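Home Opinion Letters Archive About
Search this site Enter keywords Go
3 min read

Stop replacing the kitchen towels

By Seija Suominen

Paper towels again. Every shared kitchen I've worked in ends up there. Somebody decides cloth is dirty, somebody orders a case of rolls, and the cloth goes in a drawer forever.

I think it's lazy. Also expensive. At the Navinmont office we spent 789 dollars on paper last year — for wiping up coffee. Coffee! Musa Nwachukwu put the number on the fridge in July and people walked past it for 2 weeks.

The argument against cloth is always smell. Fine. A towel wadded up behind a faucet does smell. But that's a problem with where it gets put, and a hook fixes most of it. So does a wash every few days. My grandmother ran a house of 7 on a stack of thin cotton towels and I don't remember teh smell of any of them.

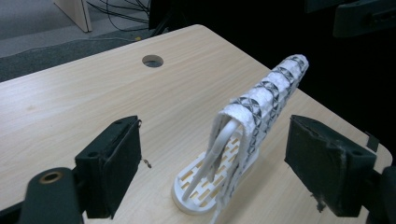
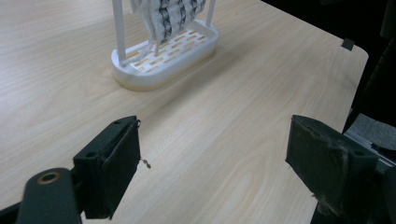
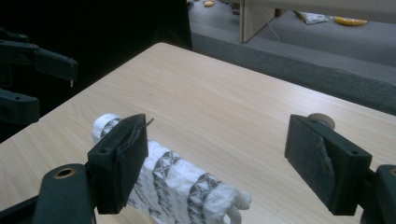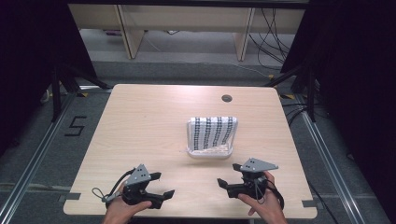 Convenience is the real reason, and I wish people would just say so. Tearing off a sheet is easy. Walking a wet rag to the laundry bag isn't, not at 5 pm with a coat on. But easy for who? The person emptying the trash gets the bulk of it. Give the cloth a decent place to live and half the excuses go. The white stand in the first picture, with fabric up on its curved loop and slots in the base, would do. I'd put one by every sink. Even a small tray beats the drawer, like the one in the last picture with its folded cloth over the back edge.

Not saying ban paper. Raw chicken, broken eggs, sick dog, go ahead. Keep one roll, up high, where you have to reach. Everything else gets cloth, and whoever empties the last hook does the wash. We start Monday's — sorry, next month's — rota with my name on it. Bring your own towel if you hate mine.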